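Notebook, Puvitz family file
September, Thursday, 3:10 pm start

Back on the Fladska material. Goal for the afternoon: settle whether the Emil Puvitz who held the lease on the Fladska dining room is the same man as the E. Puvitz in the county marriage index. Natalina Sorrentino has treated them as one person in her draft entry. I am not convinced yet.

Sources pulled:
Box 15, lease and license papers, folders 1 to 4
City directories, the run we have on film (gap of two years in the middle, still not filled)
Death certificate, photocopy only, poor
Clipping file, one envelope, unsorted

Lease folder first. Signature on the original lease reads Emil J. Puvitz, with a closed loop on the P. The renewal has no middle initial and the P is open. Different pen, possibly different hand. The witness on both is a Mrs. Amini, no first name given. Directory lists an Amini at the same street number as the dining room, upstairs, occupation seamstress. Good candidate for the witness. Entered in the name index as probable.
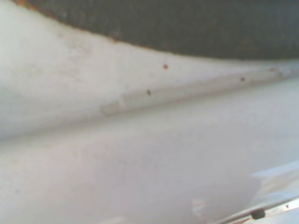

3 min read

Marriage index gives the groom's age as 73. If the death certificate is right, Emil would have been 37 at that date. Digits reversed in transcription is the obvious explanation, but the index is typed from a register we have not seen, so I am leaving the age as given and flagging it. Do not correct it silently in the entry. Requested the register page from the county.

Birthplace is a problem too. Death certificate says Ohio. The license application says "Austria" with no town. The informant on the certificate was the son-in-law, who may simply have put down where the family lived before moving west. The application was filled out by Puvitz himself, so it gets more weight for now.

Clippings: 10 items, most of them advertisements for the dining room. One short notice says the place closed "for repairs" and names the new proprietor as a Standier. No Standier in the directory before or after. Tried Stander, Standyer, Stanier. Nothing. Could be a first name or a trade name. Natalina thinks it was the company that held the building. She is checking the deed books.

Status of the claims in the draft:
Proprietor of the Fladska dining room: supported, lease and ads
Second marriage: supported only if the two men are the same
Three children: two found, third appears only in the family letter
Closed by the authorities: no source at all, take out until there is one

Film reader 2 is out of focus on the left side again. Used reader 1.

Next: deed books, register page, then the parish list for the third child. Box 15 is back on the shelf, folder 3 kept out on my desk with a slip in its place.

Stopped 5:40.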